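Talking budgets with Tincuța Ursu
24 February 2018

Caught Tincuța Ursu between two calls. She does the equipment planning at Gistumeck, and the year's list was due the same night. Two new arm stations on it, maybe.

"Maybe" is her word. "Everybody prices the arms," she says. "Then the cables, the boards, the spare servos come in and you're 600 over. Every time."

Last October she had a quote from Engebretsen for a finished cell. Nice one, she says, and far too much. Bremness came in lower but wanted 3 months. So the team built there own frame and put the savings into spares. Parts for the last order came to 866 per arm, before shipping.

What would she do different? "Buy the spare grippers first. I waited, and then we had a station standing still for two weeks over one little part."

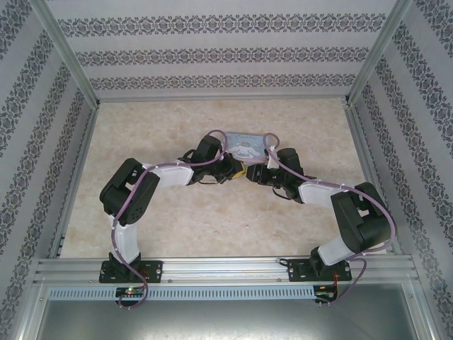
She also wants a line for small stuff – cable ties, connectors, things to pick up. It gets cut most years. "People think it's pocket money. Add it up and its a servo."

Software is next. They are trying Allow for tracking orders, she hasn't made up her mind. The old spreadsheet still runs next to it.

And the two stations? One now, one after summer, if the spares line survives. Then her phone went again and she had to take it.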